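Der Arm über dem Pausentisch

Bei Gralovwood beginnt die Wartung mit einem Lappen. Saskia Ruddock wischt den Arm von oben nach unten ab, Gelenk für Gelenk, und schaut dabei auf die Kabel. Scheuerstellen findet sie mit den Fingern schneller als mit der Lampe. Im März war es der Mantel am dritten Gelenk, seitdem liegt dort eine Schlaufe mehr.

Die Zelle heißt im Haus Jasside. Sie hat keinen Zaun und keine Grundplatte, der Arm hängt von oben über einem gewöhnlichen weißen Tisch mit Sitzbank. Trainiert wird das Ein- und Abdecken: Becher, Schalen, Löffel, verpackte Snacks. Ruddock richtet die Zelle ein, Aroha Hoani schreibt die Abläufe und wertet sie aus.

Zum Einrichten gehören 7 Schritte, und der längste ist das Einmessen. Der Arm fährt 5 Punkte auf der Tischplatte an, bei jedem prüft Ruddock mit einer Fühlerlehre den Abstand zwischen Greifer und Platte. Stimmt einer nicht, fängt sie von vorn an. Der Tisch steht nicht ganz fest und wandert, wenn sich jemand auf der Bank abstützt. Filzgleiter haben nichts gebracht, Klebemarken am Boden schon.

Schwieriger ist die Kraft des Greifers. Pappbecher geben nach, Schalen aus Papier verbiegen sich am Rand, und ein kleiner Plastiklöffel auf einer Serviette liegt so flach, dass die Finger leicht das Papier mitnehmen. Hoani hat für jede Sorte einen eigenen Wert hinterlegt. Die Software Maihi liest ihn vor dem Zugriff aus. Folienpäckchen bleiben ein Ärgernis, weil sie spiegeln. An hellen Tagen werden deshalb die Vorhänge zugezogen, auch wenn dann noch viel Licht durchkommt.

Nach 232 Durchläufen wechselt Ruddock die Beläge der Greiferfinger. Die Zahl stammt aus einer Versuchsreihe mit den ersten Belägen von Ditar, bei denen danach die Becher rutschten. Die heutigen halten vermutlich länger. Sie bleibt trotzdem dabei – der Wechsel dauert 6 Minuten, ein verschütteter Becher kostet mehr.

Vor dem Start deckt Hoani den Tisch von Hand. Sie verschiebt die Teile jedes Mal ein wenig, damit der Arm keine festen Plätze lernt.

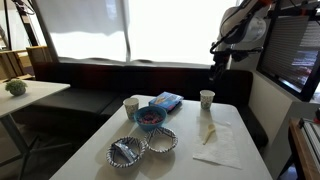 Wenn der Greifer klemmt

Die häufigste Störung ist ein Krümel in der Führung. Ruddock nimmt den Arm dann vom Strom, zieht die Finger ab und bläst die Schienen aus. Gefettet wird sparsam, sonst klebt beim nächsten Mal noch mehr daran. Danach folgt wieder das Einmessen, alle Punkte, auch wenn nur ein Finger ab war.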